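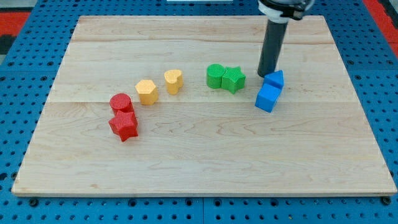
Search this site
Go

Print this page | E-mail this page

Shape Blocks – Tremetti Play Room

The shape blocks are back on the shelves this month, along with the boards and trays that go with them. Children sort them by color or by outline, and the younger ones mostly stack them. The ridged sides are easy to grip.

We now have 482 blocks in the loan collection, including stars, hearts, cylinders and hexagons. Sets go out for two weeks. Please wipe the blocks before returning them – a damp cloth is enough.

More galleries will be added in May.

Posted April 2021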